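Dye bench, Monday, after lunch

Right, the second madder pot. I'd left the wool soaking since first thing and it went in at six minutes past nine, later than I wanted, because I couldn't find the good thermometer (it was in the mordant drawer, thank you whoever). Same recipe as the last batch otherwise: 50 g of dry fibre, alum at the usual strength, water from the butt outside and not the tap.

I kept it much cooler this time. Last week I let it creep up and got that sad brick brown all over again, and I'm fairly sure it was the heat and not the chalk, though Baptiste Vidal still thinks it was the chalk. We went back and forth on this over tea and got nowhere! So the plan is simple — one skein with chalk, one without, same pot temperature, and then we'll both have to shut up. 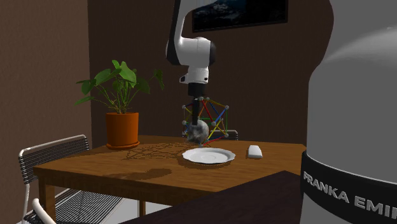 The chalk skein came out first and I really like it, a proper warm red with a bit of orange where it was tied too tight. I must tie them looser. The plain one is pinker and a bit thin, but even all the way through. I've labelled them 21 and 21b and hung them on the back rail, so please don't move them to the window, they need to dry out of the sun or the comparison's no use.

Madder is running low. There's enough in the Plitum jar for perhaps one more small pot, and the Sukura bag is the old stuff that smells of cupboard, which I'd only use for test scraps. I'll put 900 g on the next order and see if they can send it whole this time, I'd like to grind our own.

Still to do: rinse the big pan (not with the green scourer), write up the weld results from before the holidays, and ask Baptiste where he put the second pair of tongs. Exhaust bath is under the lid with a note on it. I want to try it on the silk tomorrow if there's any colour left.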